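El café que se aprende a base de repetir
En un taller de Bollham, dos brazos robóticos toman clases de desayuno y sus profesores son personas con mucha paciencia

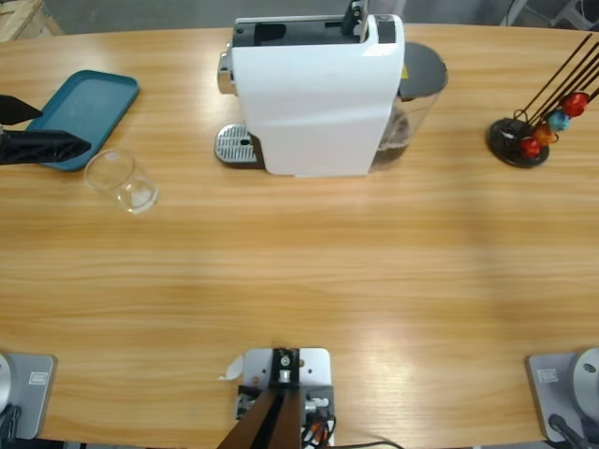 Annag Niven lleva desde septiembre haciendo cafés que casi nunca se bebe. Los hace a distancia corta, sentada a un par de metros de la mesa, con un mando en cada mano, y cada uno queda grabado de principio a fin: las posiciones de las articulaciones, la apertura de las pinzas, las imágenes de la cámara. En Brudik, la pequeña empresa donde trabaja, a cada una de esas grabaciones la llaman episodio, y una mañana buena da para 13.

La palabra le gusta. «Un episodio tiene comienzo, enredo y final», dice, «y el enredo es lo que nos interesa».

La idea de fondo es fácil de contar y endiabladamente larga de ejecutar. Nadie escribe una instrucción del tipo «baja cuatro centímetros y cierra la pinza». Se le enseñan al sistema muchas maneras de hacer lo mismo y el modelo, al que aquí han bautizado Nel, busca por su cuenta lo que tienen en común. Coger la cápsula, abrir la palanca, colocar el vaso, cerrar. Cualquiera de nosotros lo resuelve medio dormido, ¡y qué maravilla resulta verlo despiezado en gestos!

Pasé allí un día entero y confieso que a la media hora ya estaba discutiendo sobre vasos. Un vaso transparente es un alumno difícil: la madera de la mesa se ve a través de él, los reflejos cambian con la luz del techo y lo que la cámara capta con claridad es poco más que el borde y la base. Por eso el equipo lo mueve entre un episodio y el siguiente. Unas veces queda pegado a la bandeja, otras casi debajo de la cafetera. Las cápsulas, con su brillo, plantean un problema parecido – y además están sujetas a unas varillas inclinadas, de modo que la pinza tiene que llegar con el ángulo adecuado.

Para repartir las posiciones usan Tutex, un programa propio que propone dónde colocar cada objeto antes de empezar. Niven lo obedece casi siempre. Cuando lleva unos cuantos episodios seguidos se nota a sí misma cogiendo vicios, entrando siempre por el mismo lado, y entonces cede los mandos. Son 4 los operadores que se turnan y cada uno tiene su estilo: hay quien avanza en línea recta y quien da un rodeo precioso por encima de la bandeja. Al modelo le vienen bien todos.

Los fallos también se guardan. Si la cápsula se escurre y el operador consigue recuperarla, el episodio recibe una etiqueta especial y pasa a una carpeta muy querida en la casa. De ahí aprende Nel a corregirse, y Niven habla de esa carpeta con un orgullo contagioso. «Me costó cinco intentos enderezar una, y es de lo mejor que he grabado», cuenta.

El trabajo menos vistoso llega por la tarde, delante de una pantalla. Hay que revisar, recortar los segundos muertos del arranque y marcar en qué instante termina una fase y comienza otra. Cada episodio les lleva unos 9 minutos de revisión, bastante más de lo que dura el propio café. Las dudas se discuten en voz alta: ¿la palanca está cerrada cuando deja de moverse o cuando la pinza la suelta?

La próxima tanda incluirá tazas con asa. Niven ya ha traído de casa las suyas, todas distintas, y quiere empezar por la más fea.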